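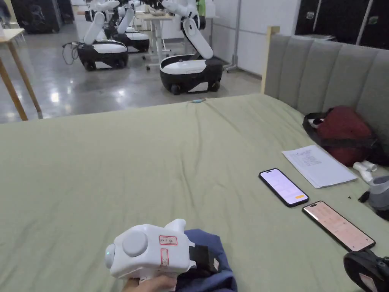 Carkden Bedding and Bedside Items, data card

Version note: last edited Oct 6, 2021. Maintained by Vasanthi Marar. Label questions go to Sudheer Ramasamy.

Summary

Carkden is a set of short recordings of beds and the small things that end up on them. Activities covered are smoothing and folding sheets, clearing personal items from the bed surface, and putting those items back in a bag or container. The set contains 300 recordings in 5 bed layouts. Pillows and duvets are handled in the companion set, Savambridge, and are left out of this one.

Contents

recordings/ one folder per session, named by layout and session number
labels/ one text file per recording, tab separated
layouts/ a plan of each bed, with headboard side marked
items.txt the item list, one class per line

Item classes

Sheet. Fitted or flat, any color. Wrinkled and smooth states are labeled separately. A sheet counts as wrinkled if any fold crosses the middle third of the bed.

Cloth. Any loose fabric smaller than a pillowcase. A crumpled cloth keeps the same class as a folded one.

Phone. Face up or face down. Screen state is recorded as lit or dark. Screen content is not transcribed.

Paper. Single sheets and stacks are one class. Printed text is not transcribed.

Bag. Straps are part of the bag and are not labeled on their own.

Bottle. Upright or on its side. Fill level is not recorded.

Container. Any open or closed box or tub that stands on the bed.

Small object. Used when the annotator could not settle on a class. Do not merge with other classes before training.

Position labels

Positions are given relative to the headboard, in this order: head, middle, foot. Objects touching the headboard take "head" even if most of the object lies further down. Objects on the floor are unlabeled.

Splits

The test split holds 50 recordings and the validation split another 50. All others are training. Splits were drawn by session, so no session appears in more than one split.

Known issues

Sheets close in color to the headboard have less reliable edge labels. Two phones lying near each other were sometimes given one shared label in the May release. These were corrected by hand, but older copies of labels/ still carry the error.

Bottle and container are confused in layout Varma when the bottle stands upright against the bag.

Changes

Added the cloth class. Renamed "documents" to "paper". Removed the Gosport layout, which had no headboard and could not take position labels.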